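4. Oiling a New Unwood Board

Wipe the board with a dry cloth before you start. Keep it out of direct sun while you work.

1. Pour a little Fomell oil onto a lint-free rag.
2. Rub along the grain, across the seams between strips, then do the edges.
3. Let it soak in overnight and buff off what is left.

Maple stays light in color after one coat.

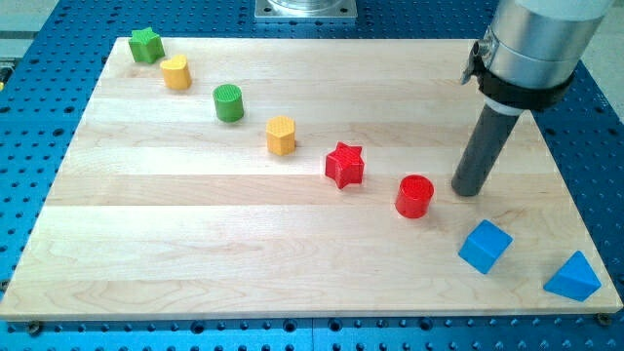
5. Regular Care

Oil again each September. Wash by hand only.

CAUTION: Oily rags can catch fire. Dry them flat outdoors.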